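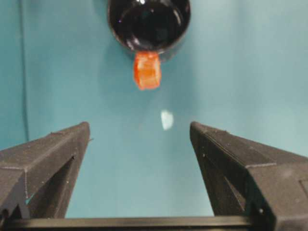
Maltthorpe Town Council, Elections Working Group
Minutes, March meeting, 7 p.m.

Present: Ludivine Jacquet (chair), Kieran Tindall, Nadège Lebrun, Yevhen Kravchuk (minutes). Apologies: Rodrigo Pastor, who is running for the Clidmont seat and has been asked to stop attending.

1. Last minutes. Approved after Mr. Tindall had "heated" changed to "full."

2. Polling places. Masson Hall is confirmed for the east ward. The Clidmont school wants its gym back by 10 p.m. The clerk will explain to the school how counting works.

3. Ballot order. The draw took four minutes. Discussion of the draw took 41.

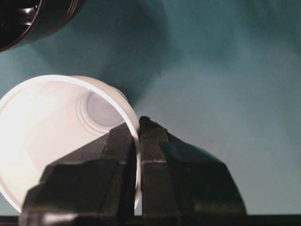
White plastic cup, on its side.

4. Printing. Stumine quoted for 3,000 ballots. Ms. Lebrun noted that the town has 2,000 voters. Mr. Tindall said he liked to be hopeful. Order cut to 2,000 plus spares, number of spares to be settled by email.

5. Yard signs. Ten complaints received, all from candidates, all regarding other candidates. Noted.

6. Other business. Mr. Tindall raised parking. The chair closed the meeting at 9:10 p.m.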